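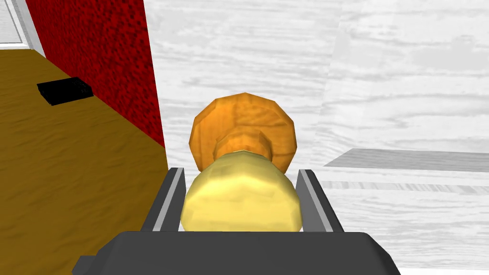
Pomo bicolor, cuerpo amarillo y cuello naranja

Lista de comprobación previa a la entrega - reforma de aseos y baños
Código de obra: Landia 163

1. Suministro de agua
Llaves de corte accesibles y rotuladas: CONFORME.
Presión estática en la toma del lavabo: CONFORME.
Comentario: la llave del baño secundario cierra con dureza. Se solicita a Caven su sustitución antes de la firma del acta.

2. Evacuación
Pendiente del plato de ducha: CONFORME.
Sifones registrables: NO CONFORME.
Comentario: el registro del lavabo doble queda tras el mueble y no puede abrirse sin desmontar el cajón inferior. El instalador presentará una solución por escrito.
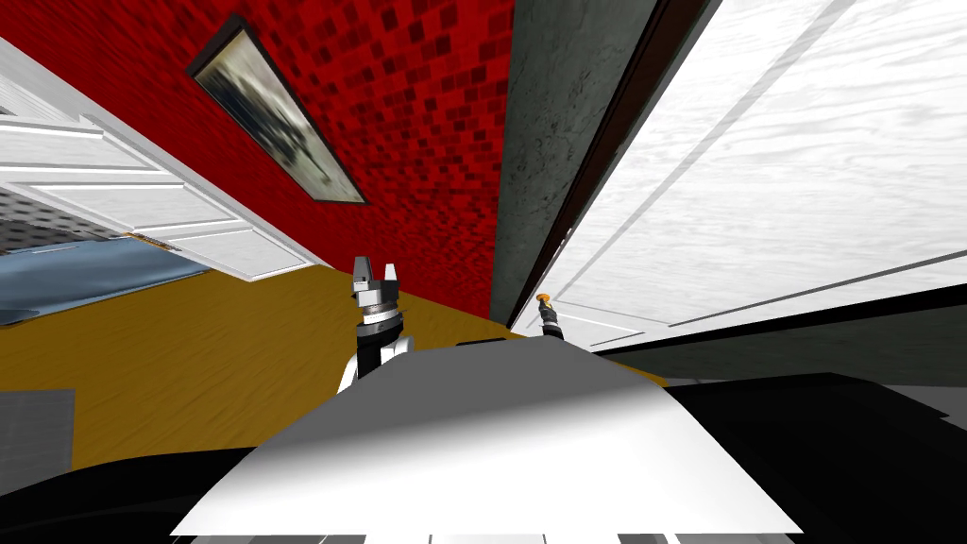

3. Electricidad y ventilación
Diferencial probado con el pulsador: CONFORME.
Tomas fuera del volumen de protección: CONFORME.
Extractor con salida independiente: PENDIENTE.
Comentario: el conducto suministrado por Spanos mide 4 metros y no alcanza la rejilla de fachada. No se admiten empalmes con cinta - deberá emplearse manguito rígido.

4. Revestimientos y sellados
Piezas huecas al golpeo: 26, todas en el baño principal.
Comentario: se levantarán y repondrán con material del mismo lote. Quedan en almacén unas 319 piezas, cantidad suficiente para la reposición. El sellado perimetral de la bañera se repetirá una vez terminado este trabajo.

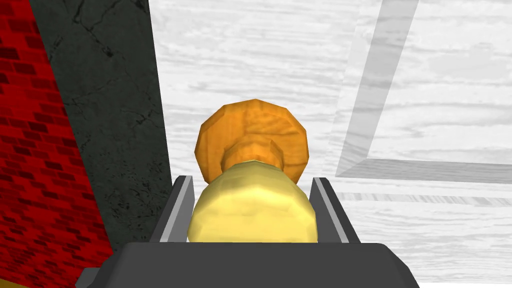 Prikodside, noviembre

5. Resultado
Entrega aplazada. Las partidas señaladas como NO CONFORME o PENDIENTE se revisarán en una segunda visita, a la que deberá asistir el responsable de la instalación. La propiedad conservará copia de esta lista junto con los certificados de garantía.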